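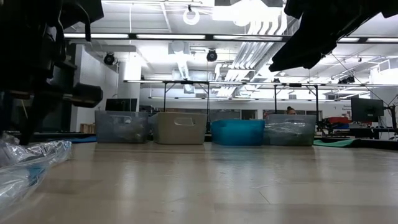 **Figure 1.** The bin row at the back of the worktable. Left to right: translucent gray, opaque beige, teal-blue, translucent gray.

## 3. The table, the bins, and what people did with them

### 3.1 Picking the bins

I spent far more time choosing bins than I ever planned to, and I want to get some of that down on paper before I get to the sorting itself. Most of the work we leaned on in Section 2 treats the container as a given. You get a box, the box has a label, and people put things in it or take things out. But anyone who has kept house with plastic bins knows that the bin has a lot to say about what ends up inside! A see-through one shows you the mess you've made. A solid one lets you shove in whatever you like and forget it.

So for the Clustetora study I wanted a mixed row. Figure 1 shows the one I ended up with: four bins side by side, with a translucent gray one at each end and the two colored ones between them. The beige one is opaque and tapers a little toward its base. The teal-blue one has rounded corners and sits slightly lower than its neighbors. I did think about buying a matched set (Valtura, where I got most of the supplies, would have been glad to sell me one), and a couple of readers of an early draft told me I should have, on the grounds that color and see-through-ness are tangled together in my row. They're right about the tangle. If you want to know whether people avoid teal, this study can't tell you.

What I cared about was the kind of row people really live with. When I visited the households in August, I hardly ever saw matching bins. People had bought one, then another when the first filled up, and by then the store had changed colors. Some had inherited a bin from a roommate, and some had one that started life in the garage. A mixed row felt ordinary to them, and they didn't ask about it, whereas the tidy matched set I used in the pilot got comments right away ("ooh, fancy") and, I think, better behavior than I'd have seen at home.

### 3.2 The table

The table is a light wooden one with a glossy top that has seen plenty of use. It came with the room we rented at Trillier and I was happy to keep it. You can make out scuffs and a thin dark scratch toward the right front in Figure 1, and I think a worn table does a small favor for a study of tidying: people lean on it, drag things across it, and dump out a bag without looking for a place mat first.

The shine is another matter. The ceiling lights leave soft pale streaks on the wood, and clear plastic lying on a bright streak is surprisingly hard to see. I noticed it myself during setup, when I went hunting for a bag that was right in front of me. I left the lights as they were, since kitchens have glare too, but if you plan to repeat the study with clear film or clear bags, I'd put a dull cover on the table for at least some of the sessions and compare. I wish I had.

The bins stood at the back edge in every session, with the open part of the table toward the person sorting. We tried them on the floor in the pilot and hated it. People stood up with a handful of cloth, turned, bent, missed, and picked up what they'd dropped, and my notes from those sessions are mostly about bending. With the bins on the table, a person can make a pile in front of a bin and leave it there for a while before committing, and those half-made piles turned into the part of the study I like best (see 3.5).

### 3.3 Soft stuff

Everything we asked people to sort was soft. That means cloths and other pieces of fabric, plus plastic bags and wrapping. I chose soft things because they are the ones that defeat me in my own house. A mug goes on the mug shelf. A crinkly bag that may or may not be worth keeping goes on the counter, then on top of the fridge, then into a bag full of other bags, and I'd guess most readers have that bag.

Soft things also don't hold a shape, so the same item can look like a different item depending on how it was last put down. A piece of blue fabric lying flat, like the one near the left gray bin in Figure 1, reads as something that has been dealt with. Crumple the very same piece and people treat it as a rag. I watched one person fold a cloth neatly, set it aside, come back to it later and put it with the keepers, then toss an identical one that had been left in a ball. When I asked about it she laughed and said she hadn't noticed they matched.

Clear plastic was the worst of all, by a wide margin. It spreads out, it springs back, and it won't stay in a pile. It also hides what it's holding less than you'd expect and more than you'd like -- you see a patch of color through the folds and can't tell what it belongs to. People often picked up a clear bag, squeezed it, and put it down again in nearly the same spot. I have started calling this a "squeeze check" in my notes, and the name has stuck with everyone who helped code the sessions.

### 3.4 What we asked people to do

We had ten households, and each came in for one session. The instructions were loose on purpose. I told people that the things on the table needed a home, that the bins were theirs to use however they wanted, and that they could stop when it felt done to them. I gave no categories and no labels. If someone asked what a bin was for, I said it was up to them, and if they asked again I said it again (I got quite good at saying it nicely).

Bins were never empty at the start. I put a bit of something in them beforehand, because an empty bin is a rare thing in a home and because what's already inside is a strong hint about what should go in next. With the translucent bins that hint comes through the wall. You can get a sense of it in Figure 1, where pale crumpled contents show dimly through the left gray bin, and where the gray bin at the right end looks darker and greenish lower down, with shiny clear wrapping across the middle of its front. The beige bin tells you nothing from where you're standing. To learn what's in there you have to lean over or tip it toward you.

I should mention the handle openings too, as they did more than I gave them credit for. The left gray bin has a wide one near the rim, and several people poked small pieces of cloth straight through it instead of going over the top! Others used the opening as a peephole. I had filed handles under "things for carrying" and didn't write them into the coding sheet until the sessions were well underway, so my counts for peeping and poking are too patchy to report. I've left them out of Section 4.

### 3.5 Piles, and the end of the row

Two habits showed up so often that I built the coding around them.

The first is the waiting pile. Nearly 6 in 10 items spent some time on the table in front of or beside a bin before they went in. People would set a cloth down by the bin they seemed to have in mind, carry on with something else, and only drop it in once a few more like it had joined. A pile beside a bin is a kind of rough draft, and people were relaxed about changing it. Once a thing was inside, though, it stayed. I saw very few items come back out, and most of those came out of the translucent bins, where the mistake was on show.

The second is that the spot just past the last bin works as a bin of its own. In Figure 1 a green cloth lies on the far edge of the table, just right of the last bin and next to a black mat or cloth. I saw things land in that area over and over. It has no walls and no handle and it's part of the row all the same. When I asked people about the things they'd left there, they tended to say "those are the others" or "I'll get to those," with no sign that they thought of the job as unfinished. I counted the end spot as a destination in all the tables in Section 4, and I'd urge anyone working on home storage to do the same. If you only look inside containers, you miss a category that people use with real confidence.

The narrow gap between the beige and teal-blue bins, by the way, got no such love. I had half expected things to be tucked into it, the way mail gets tucked between a toaster and a wall, but I suppose it's too tight for cloth.

### 3.6 Small print

A few things I'd want to know if I were reading this. The row kept the same order in every session, so I can't separate "people like translucent bins" from "people like the ends of rows." The households were all people who had agreed to come in and tidy in front of me, and my own closet suggests they aren't typical. The storage checklist I adapted from the Pangilinan pilot was written for shelves, and two of its questions made no sense for a tabletop, so I dropped them. The rest of the wording I left alone, clumsy as it is, and the full version is in the appendix along with the coding sheet, my scribbled-in lines about handles included.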